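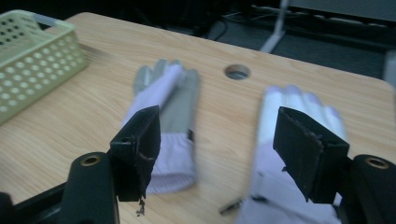 Table top, rounded corner at the back.

Oil or varnish for a light wooden table?

**tomasz_k**
Good evening to all. I bought a second-hand table in April and I would like to ask for advice before I do something stupid. The wood is light, with a straight grain, and I want it to stay light. The seller told me it was "treated", but he could not tell me with what. At the end where we eat there are two dull rings from cups and one place which feels rough under the hand.

I have read many pages and now I am more confused than before. Half of the people say hard wax oil, the other half say water-based varnish. In our shop they have Grodico oil in a tin of 200 ml and Gesano varnish in a bigger one. The price is almost the same. Which one would you choose for a table that is used every day? Please excuse my English, I write slowly but I read everything.

**Re: Oil or varnish for a light wooden table?**
**pennyfarthing**
Your English is fine. Oil, every time. If you get a ring you rub down that one spot and put a bit more on. With varnish you end up doing the whole top again.

Do find out what is on it now, though. Put a drop of water somewhere it won't show and leave it ten minutes. If it soaks in, you have bare wood or tired oil. If it sits there as a bead, there's probably varnish or fresh wax.

**Re: Oil or varnish for a light wooden table?**
**Ostler**
I disagree with Penny, and we have had this argument before. Oil makes light wood go yellow. I did my sister's table with a clear oil and it went the colour of weak tea inside a year. Water-based varnish, three thin coats, and sand lightly between them.

Also, what else lives on this table? Somebody who only eats at it can be gentle. If it gets keys and bags, you want a proper film on it.

**Re: Oil or varnish for a light wooden table?**
**tomasz_k**
Thank you both. I made the test with the water on Sunday. After ten minutes the drop had gone in and left a darker spot, which disappeared by the evening. So I understand it is bare or the oil is tired.

Ostler, your question is a good one. The table stands close to the door, and we eat at it, but it also receives everything that people carry in. Gloves and the plastic basket are normal guests, see the second picture. My wife says that we need a shelf and not a varnish. She is possibly right.
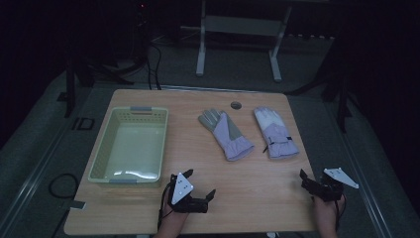

**Re: Oil or varnish for a light wooden table?**
**jairopaucar**
I worked six years in a furniture workshop in Kaewkla, so I allow myself an opinion. Both of you are right about your own product and a little unfair to the other.

For tomasz I would say oil, but the type with a small amount of white pigment. It holds back the yellow that Ostler speaks about. Start with 200 grit, always along the grain, and stop there. I have seen people go up to 2,000 and then complain that the oil does not enter. The wood becomes too smooth to drink. Apply very little, wait a quarter of an hour, and wipe away everything that remains on the surface. Most sticky tables come from people who did not wipe.

Spread the used cloths flat outside to dry before you throw them away. An oily cloth in a ball can catch fire by itself.

Jairo Paucar

**Re: Oil or varnish for a light wooden table?**
**Ostler**
Fair point on the white pigment, I hadn't tried that. I still wouldn't put oil by a front door. Wet things left on it overnight will mark it, pigment or no pigment.

**Re: Oil or varnish for a light wooden table?**
**pennyfarthing**
And then he rubs down the mark and oils it again! Ten minutes' work.

**Re: Oil or varnish for a light wooden table?**
**tomasz_k**
I have decided for the oil with white. The shop must order it, so I will first try it on the underside and write again when it is dry. Jairo, one more question: is it necessary to treat the underside completely, or is the top enough?

**Re: Oil or varnish for a light wooden table?**
**jairopaucar**
One thin coat below is good, so the board takes moisture equally from both sides. It does not need to be beautiful.

Prorkton Home Forum uses cookies to remember your login and to count visits. By continuing to read you accept our cookie policy. Accept | Settings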